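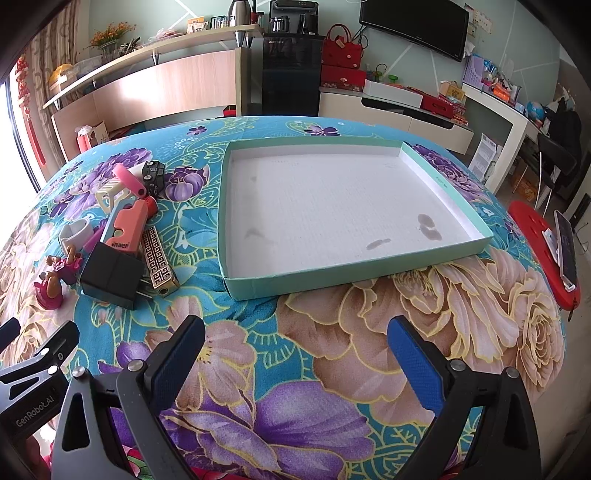 **Keeping Small Things Together in a One-Room Home**
Home and Living Studies, Buckley College
Tomás Doherty and Teresa Mac Giolla
Project no. 3628

## 1. Background

Our project looks at what happens to small objects in a home where one room does most of the work. The room we used is in a rented apartment in Flarnley. It has a bed with a light wood headboard, a long curved shelf, a low white cabinet under the television, and a white desk with an office chair. The people who live there eat, work and sleep in it, and a child plays there in the afternoon.

In the first interview, the parents told us large things were no trouble. The kettle stays on the shelf and the globe stays on the desk. Small things travel. A toy car goes from the desk to the bed to the floor, and then it is missing for a week.

We wanted to find out if one shallow tray, with no dividers and no labels, would cut down the time spent looking for things.

## 2. What we used

The tray is a box lid with a mint-green rim and a white inside. We chose it over a plastic organizer from Rerkusico that Teresa already had, mainly for the low sides. A child can reach in from any direction. The lid is not in perfect condition and has dark marks on the bottom. We left them alone.

The items came from what the family had lying around. We did not buy anything for the project. They included a black toy car, a small doll figure, a gold and black box with a Greek-key pattern, and several pink plastic toys and parts. Some of the plastic parts belonged to toys the family could no longer name.

The cloth under the tray turned out to matter more than we planned for. It is turquoise with very large flowers in purple and cream. Pink items are hard to pick out on it. The black car is easy. Teresa suggested a plain cloth, but the family uses this one every day, so we kept it.

## 3. Method

We ran the test in June, always between 4:00 and 6:00 p.m. Each trial had two parts.

1. One of us spread the items over the cloth. The other called out one item, and a family member found it and handed it over.
2. The same items were put in the tray, and the same kind of call was made.

We timed each search on a phone. Tomás called the items and Teresa wrote down the times. We did 50 searches in total, split evenly between cloth and tray. A search ended when the item was in the hand of the person who called for it.

Items went into the tray in whatever order they were picked up. We set two rules only: nothing stacked on top of anything else, and nothing hanging over the rim. Flat things such as cards could lean against a wall of the tray.

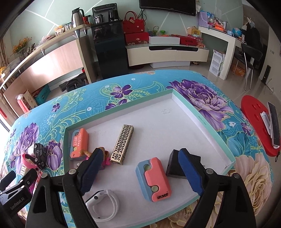 Should everything small go in the tray?

Only things that are used in that room and have no other fixed place should go in it. Keys already had a hook by the door, and moving them to the tray made them harder to find in the morning.

## 4. Results

The slowest search on the cloth took 35 seconds, for a pink plastic piece that was lying on a cream flower. In the tray, no search came close to that. The white floor helped most with the pink and orange items. White items were the exception – they were no faster to find in the tray than on the cloth, and in two trials they were slower.

The toy car gave us trouble in a different way. The child kept taking it out and parking it next to the tray. We first recorded this as an error. After a few days we gave it its own column in the table, as it was always within reach and was found right away.

The parents said putting things away was quicker too, but we did not time that part and cannot report on it.

## 5. Problems

The tray filled up faster than we expected. By the second week it held receipts and a hair tie, and the family had to clear it out before the trials could go on. A tray with low sides does not stop this.

We also had only one family and one room. The same people did the searching each time, so they got better at it. We should have swapped the order of the two parts from day to day, and we only began doing that halfway through.

Our first draft came to roughly 3000 words, and most of the interview notes were taken out. They are in the folder with the timing sheets.

## 6. Next steps

Teresa would like to repeat the test with a tray that has a dark floor, for the white items. Tomás wants to try two smaller trays, one for the child and one for the adults. The family has asked to keep the lid where it is for now. We have borrowed a second tray from the Gekeck storeroom and will start with that one.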